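Dezember, kurz nach 18 Uhr

Ich muss das noch schnell aufschreiben, bevor ich wieder alles vergesse: Heute haben wir endlich mit dem Zimmer angefangen! Seit dem Umzug habe ich mich davor gedrückt, und jetzt sitze ich mit Tee auf dem Boden und freue mich wie ein Kind. Ozan kam mittags, mit Börek von seiner Mutter und viel zu viel Energie, und wir haben einfach losgelegt.

Den grauen Teppich mochte ich am Anfang überhaupt nicht. Büro, habe ich gedacht, Behörde. Aber diese dünnen rotorangen Streifen mit dem bisschen Türkis daneben, die sind richtig schön! Man sieht sie erst, wenn man mal etwas wegräumt. Necati wollte im Sommer noch einen großen Teppich darüberlegen, und ich bin so froh, dass wir es gelassen haben.

Und dann die Körbe. Ich könnte stundenlang über Körbe reden, Ozan kann das bestätigen. Der geflochtene in Creme mit dem dunkelgrauen Zopfrand ist mein absoluter Liebling, der sieht so dick und knubbelig aus, dass man dauernd hinfassen will. Im Laden (bei Toprak, hinten bei den Wohnsachen) bin ich dreimal daran vorbeigelaufen, bis Ozan gesagt hat, jetzt nimm ihn halt. Danke, Ozan!

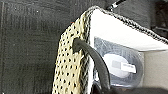
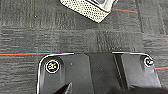
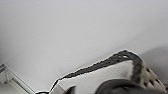 Der Korb mit dem Zopfrand:
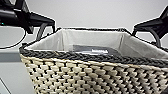

Die Tasche mit den vielen kleinen Löchern soll später meine Handarbeitstasche werden. Strohgelb und weiß, dazu die schwarz-weiße Kordel an der Kante - ich weiß nicht, wer sich so etwas ausdenkt, aber ich möchte dieser Person die Hand schütteln. Die Wolle für die Decke kommt hinein, alle 8 Knäuel, und die Nadeln, falls ich sie je wiederfinde. Ozan meint, sie sei eher etwas für den Strand. Soll er sich selber eine kaufen.

Mit dem flauschigen Weiß und dem zotteligen dunklen Rand bin ich auch selig. Weiß ist natürlich mutig, das weiß ich selber. Aber vor der hellen Wand macht sich das so gut, und nach all den braunen Sachen in der alten Wohnung brauche ich das gerade.

Gegen vier haben wir Pause gemacht und Flutedari gehört, die alte Platte, und Ozan hat ausgerechnet, dass ich laut meiner Liste noch 171 Euro für das Zimmer übrig habe. Fast 18 davon sind schon für Haken verplant. Den Rest hätte ich am liebsten sofort für eine Lampe ausgegeben! Necati rief zwischendurch an und wollte wissen, ob sein Regal noch Platz hat. Hat es. Vermutlich. Ich messe morgen nach.

Noch offen: Haken, Lampe, die Kiste mit den Fotos, Vorhänge kürzen (fünf Zentimeter müssten reichen). Und Ozans Mutter die Form zurückbringen, sauber diesmal.

So, der Tee ist kalt. Ich gehe noch einmal rüber und schaue mir alles an, dann koche ich etwas.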